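How to Buy a Robot Hand (Without Crying at the Till)

Words by Rhea Dumlao

Suppose your school robotics club wants a robot hand. Grown-ups call it a gripper, because it grips things and because it looks nothing like your hand. You have saved up. You have found one on a website. Your finger is over the button marked BUY.

Take your finger off the button, please. We need to talk about money.

The price is only the beginning

The Zerent gripper costs $170. That is the number in big cheerful writing. The numbers in small grey writing are further down the page, where they hope you'll be too excited to scroll.

Postage, for a start. Then spare fingers, which wear out from all that pinching, a bit like the rubber on your bike brakes. Then a power supply, sold separately, as if you might prefer to run your gripper on good wishes. By the time Yatziri Cuevas, who is 11, had added everything up for her club in Maltitz, her $170 gripper had become $500.

"I checked it with a calculator," she told me. "Then I checked the calculator."

So before you buy anything, draw a line down a piece of paper. On one side, write what the thing costs today. On the other, write what it will cost to keep it going until the end of the year. If the second side is longer, you are doing it properly.

What are you paying for?

A gripper is a simple idea with a lot of joints. Two fingers sit at the top and arms spread out below them. Wherever parts need to swing, there's a pivot, which is a fancy word for the bit that turns, like the pin in the middle of a pair of scissors.

Pivots rub. Plastic rubbing on metal gets sloppy after a while, and a sloppy gripper drops things. That's why some makers line the holes with a little metal ring called a bushing. It is the least glamorous part of any robot and it's well worth looking for when you compare two models.
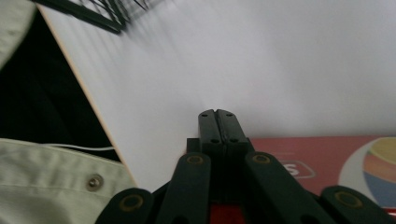 Fingers shut. The brass-coloured rings in the arms are the bushings.

Screws matter too, oddly enough. If the fingers are screwed on, you may be able to take off a worn one and put on a new one. If they are glued on, a worn finger can mean a whole new gripper, and your treasurer will need a lie-down.

Go through the screw sizes as well. A club I know bought a Kowalczyk kit whose screws fitted no screwdriver in the building. The right screwdriver cost $2. Getting it posted cost rather more.

Do you need it at all?

This is the question shops would like you to skip.

Write down the jobs you want the gripper to do. Be exact. "Help with stuff" is not a job. "Pick up a tennis ball and put it in a bucket" is a job. Next to each one, write how often you'll do it. If the answer is "once, to show my cousin", see if you can borrow a gripper instead. Libraries and universities sometimes lend them out, and the worst they can say is no.

Then measure. How wide is the biggest thing you want to pick up? How wide do the fingers open? Brunello Leone forgot this part, and his club now owns a very nice gripper that can't get its fingers around a tennis ball. It's excellent with pencils.

Keep some back

Whatever you have saved, don't spend the lot. Yatziri's club kept $70 in a biscuit tin for emergencies. In November a finger snapped, and out came the tin. The other clubs in town had spent theirs on stickers. They were good stickers, I'll give them that.

Your turn

Choose something you'd like a robot hand to do at home. Find a gripper that could do it and make your two lists, the today one and the rest-of-the-year one. Show them to a grown-up and watch their eyebrows when they get to the postage.

Send your lists to Violeta Henríquez at the Zidasia Kids' Page by 6th June. Please don't send the gripper.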